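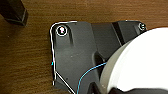 Last updated: 2021-06-15

Every forecast I read this month says the same thing: prices are up, it will pass, go back to sleep. I would like to believe it. I just keep noticing that the people who say so are the ones who missed it coming.

Take the regional outlook put out by Flumalbridge, the consulting shop Ghassan Saliba writes for. Back in November they told us Zasindale would see flat prices through the summer. Lumber at the yard where I buy my boards is up 32 percent since then. The new report has 29 pages and the word "temporary" is on most of them, but I could not find a sentence saying how long temporary lasts. A year? Three? If you never name a date you can't be wrong.

Randa Azar wrote to tell me I'm being unfair, that supply chains are tangled and will sort themselves out once the ports catch up. Maybe. She has read more on shipping than I have. But she also pays rent here, and her landlord wants another $100 a month starting with the new lease. Rents that go up for a bottleneck don't come back down when the bottleneck clears – at least I've never had a landlord call to offer. 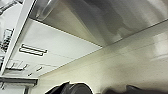

Stainless steel, from below.

Then there's the wage side. Brayan Escobar raised starting pay at his shop by $2 an hour and still has openings. The report calls this a "short-term mismatch." He calls it what it costs to get people in the door, and he has already put it into next year's prices.

I'm not predicting the seventies. I don't predict things, I'm bad at it. I'm only asking that the next outlook from Flumalbridge start with a page on how the last one did. I wrote to Saliba to suggest it and will post his answer if I get one.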